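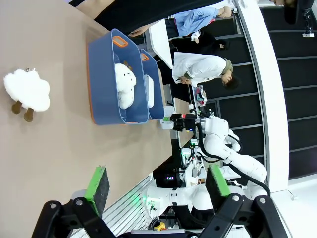 Two fluffy white plush toys and a pair of blue bins with orange handle cutouts, mid-sort.

The Sheep Stays Out

I own too many soft toys for a grown woman. I'm saying it at the top so you know who you're dealing with. My sister gave me a sheep the March I moved into my first apartment, I hung it on my keys by its little metal ring, and for seventeen years things just kept arriving (fairs, gift shops, one very long layover). By this summer they had a closet. A whole closet!

So I finally called Malcolm Heywood, who runs a tiny sorting business called Kulska out of his garage and will talk about bins for as long as you let him. I had pictured big clear tubs with snap lids. Malcolm hates lids. He likes an open bin you can grab with one hand, and he likes two sizes sitting side by side - a wide one for anything soft and a narrow one for anything with corners.

The corners part got me. I'd been throwing boxes in with the plush forever, and of course the plush always lost. A box standing upright in a narrow bin takes up next to no room, and you can lift it straight out. A box lying flat in a big bin becomes a shelf, and then you put stuff on the shelf, and by Christmas there's a hippo under there with a permanent crease across his face.

Malcolm's other rule is that you clear a table first and bring things to it a few at a time. No dumping the closet on the floor. I did dump the closet on the floor, the night before he came, and he was very polite about it. We carried everything over in small batches and I had 30 seconds per animal. Keep, give, or wash. The fluffy ones nearly all went to wash, and long pale fur does hold on to dust like you wouldn't believe. I use a pillowcase, cold water and a gentle cycle, then a wide-tooth comb while they're still a bit damp.

It took us four hours, with a break for grilled cheese. Three bags went to my neighbor's daycare after a good wash, and I got weepy over a duck I couldn't even remember buying.

The bins live on the closet's low shelf now, handles facing out. I've already had to fish a jigsaw puzzle out of the soft one, and I know exactly who put it there (me). The sheep is back on my keys, which my sister noticed before she'd even taken her coat off.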